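Whitelaw bundle: password manager and VPN, 43% off until July

If your passwords are still written on the back of an envelope, this week's offer may be for you. The Whitelaw bundle puts the Nastemora password manager and the Setumex VPN on one bill, and newsletter readers get 43% off the first year with the code REKO19 at checkout.

Nastemora does the dull part. It makes up long passwords, remembers them and fills them in, then tells you off about the old ones. Mine found 19 accounts sharing the name of a dead hamster, and was quite cold about it. Setumex covers your connection on hotel and train wifi, and can be left running in the background - my laptop is too old to go any faster anyway.

The small print, which I have read so you can go outside: the licence covers two devices, it renews at full price unless you switch that off under Billing, and the code can't be used with any other Reko voucher. Existing Nastemora customers can add the VPN but won't get the discount, and have already written in to say so.

The code stops working at the start of July.
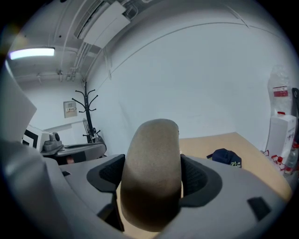

Grey gripper, white walls.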